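Stonska Robotics Club
Two-Hand Bench: Safety and Readiness Checklist, with Inspector's Comments
Project: Tullov (pick up fruit, put it on a plate)
Inspection: October 2025
Result: PASS WITH CONDITIONS, see end

How to read this. Each item is marked OK, FIX, or NOT SHOWN. NOT SHOWN means somebody told me it was fine and I would like to see it. I was asked to be encouraging. I was also asked to sign, and I take the second request more seriously.

SECTION A. BENCH AND SURROUNDINGS

A1. Table stable, does not rock when leaned on. OK
Comment: Leaned on it from both sides. Leaned on it again with the arms running slowly. No complaint.

A2. Work surface free of tools, drinks, phones and loose screws. OK
Comment: Good. Last time there was a hex key within reach of the left hand and I was told the software "knows to ignore it." Software that has only been shown fruit does not know anything about hex keys.

A3. Surface wiped before session. FIX
Comment: There are crumbs and specks on the table. Small stuff, but the team's own notes blame three bad runs on "visual noise," and a cloth costs less than another week of training. Wipe the plate too.

A4. Keep-out line taped on the floor and respected. FIX
Comment: Tape is there. Respect is patchy. Students stepped over it twice while I was filling in this form, once to straighten the plate during a run. If the plate needs straightening, stop the run.

A5. Lighting same as last logged session. NOT SHOWN
Comment: The log says "normal." Write down which lights are on.

SECTION B. ARMS, WRISTS AND CABLES

B1. Emergency stop reachable without crossing the keep-out line. OK
Comment: Pressed it myself during a slow move. Arms stopped. Pressed it again during a faster one because I did not believe the first result. Arms stopped.

B2. Emergency stop operator named before each run and doing nothing else. FIX
Comment: The operator was also typing up the log. Pick one.

B3. Wrist joints checked for play. OK
Comment: Both sides checked by hand with power off. Recheck in November whether or not anyone has noticed a problem.

B4. Cables clear of the joints through the full range of motion. FIX
Comment: I do not like cable loops on moving arms and I have said so on every form since the club bought these. Move each arm slowly to the far corners of the table and watch the cable the whole way. "It has never caught" is a report on the past. Clip the slack and check again.
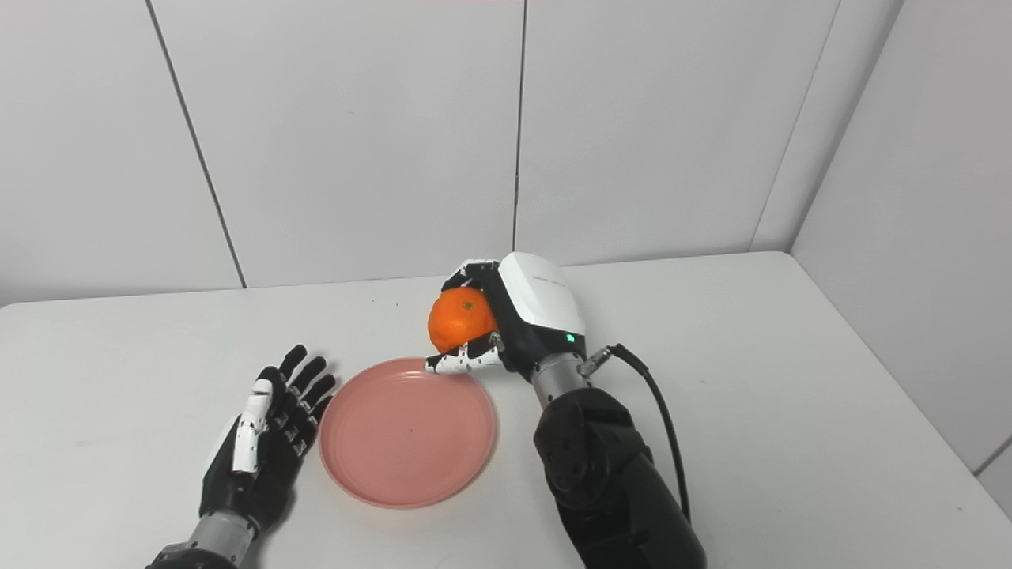

B5. Speed limit set for supervised student runs. OK
Comment: Limit was set and the screen agreed with the sheet. I would still like it locked behind a password that the students do not have. At present anyone who can open the settings page can raise it, and I have met teenagers.

B6. Grip force limit set and tested on something soft. NOT SHOWN
Comment: The team says an undamaged orange proves the limit works. It proves the orange is fine. Test on the foam block supplied with the kit and write the reading on the sheet.

B7. Behavior on power loss while holding an object. NOT SHOWN
Comment: Does the hand drop it, hold it, or squeeze? I got three different answers from the same team. Find out with the foam block, with everyone behind the tape.

SECTION C. SOFTWARE AND PROCEDURE

C1. Version of the control program written in the log. OK
Comment: Rilix build 71. It matched the label on the laptop.

C2. Start position identical for every run. FIX
Comment: The hands go to the same place. The plate and the fruit go wherever a student happens to put them down. If varying the layout is the plan, say so and record where things were. If it is not the plan, mark the spots.

C3. Both hands have a job. NOT SHOWN
Comment: The plan describes a "two-handed task." I watched a full set of runs and would like somebody to explain what the second hand adds, apart from a second thing to keep fingers away from. If its job is steadying the plate, make the test require it. Otherwise park that arm and power it down.

C4. Run aborted if anything enters the work area. FIX
Comment: See A4. The rule is printed on the wall sheet in large letters.
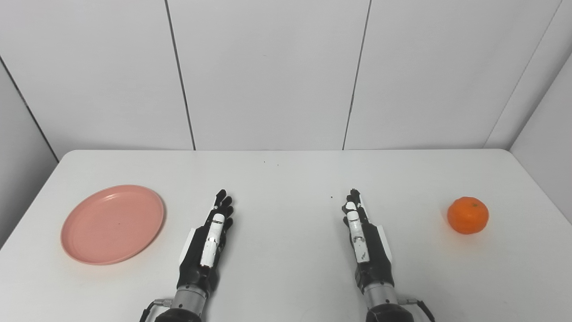 Item C2: plate on the left, mandarin on the right, both hands between them.

C5. Results logged as they happen, including failures. FIX
Comment: The poster draft says the system has done 500 runs. The log holds far fewer, and the early pages have no failures on them at all. I do not accuse anyone of anything. I have simply never seen a robot project with no failures in its first week. Use the log number on the poster.

C6. Success defined in writing before the run. FIX
Comment: On the day I visited, the team ran 13 attempts and claimed 9 good ones. One of those nine had the fruit resting against the outside of the plate. "Basically on it" was the phrase used. Write down what counts: on the plate, released, hand clear. Then count again.

SECTION D. PEOPLE

D1. Hair tied back, sleeves up, no lanyards. OK
Comment: Lanyards were in pockets. Keep them there.

D2. Every student has done the briefing this term. NOT SHOWN
Comment: The sheet has signatures, several in the same pen and a very similar hand. New sheet, please, signed in front of an adult.

D3. Adult present whenever arm power is on. OK
Comment: Yes, for the whole visit. Homework may be graded elsewhere.

D4. Fruit not eaten after use. OK
Comment: I was assured. Bin provided.

CONDITIONS

Supervised runs may continue at the present speed limit. Before the Yusuf Hall open evening in November, the team must clear A3, A4, B2, B4 and every item in Section C marked FIX. Items marked NOT SHOWN are to be shown to me in person. Video does not count, particularly video with music on it.

No visitors inside the tape at the open evening, including parents and the school board. No visitor operates the arms. If the demo is not working that night, put out the log and talk people through it.

Overall comment: The mechanical side is in better order than last year and the stop button does what it should. I remain unconvinced by the claims made for the rest. Reinspection on request, with at least a week's notice and a clean table.

Signed: Club Safety Inspector, Stonska
Copy to: Tullov team folder, bench wall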